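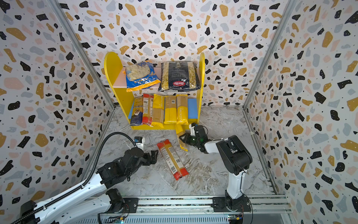
Killorell apresenta método para braços robóticos que arrumam embalagens flexíveis

A Killorell divulgou em novembro os resultados do projeto Brulimwood, dedicado à manipulação de embalagens que mudam de forma quando são agarradas. O trabalho é feito com dois braços num mesmo trilho, diante de uma pequena estante com pacotes de massa.

O método junta a visão geral da estante com as imagens próximas da pinça. Segundo Gwenllian Ifans, responsável pela investigação, a política foi treinada com 383 demonstrações e depois avaliada em 100 tentativas, repetidas com 3 disposições diferentes dos produtos.

"O esparguete é comprido e o saco amassa perto dos dedos. O modelo precisa de corrigir o pulso durante o movimento, e isso foi a parte mais demorada", explica Ifans.
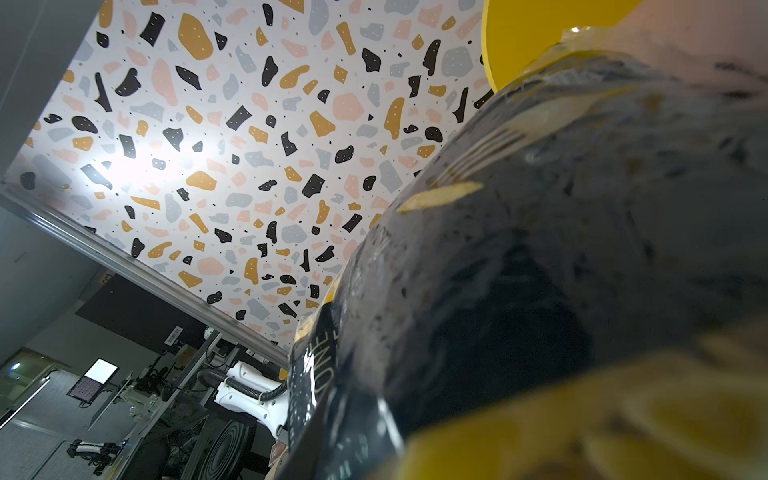

Os sacos grandes e brilhantes colocam outra dificuldade, pois os reflexos do plástico confundem a estimativa da posição. A equipa, da qual faz parte também Aurelio Hinojosa, vai publicar o código de treino junto com o relatório técnico.

Contacto para a imprensa: Cadi Gough, Killorell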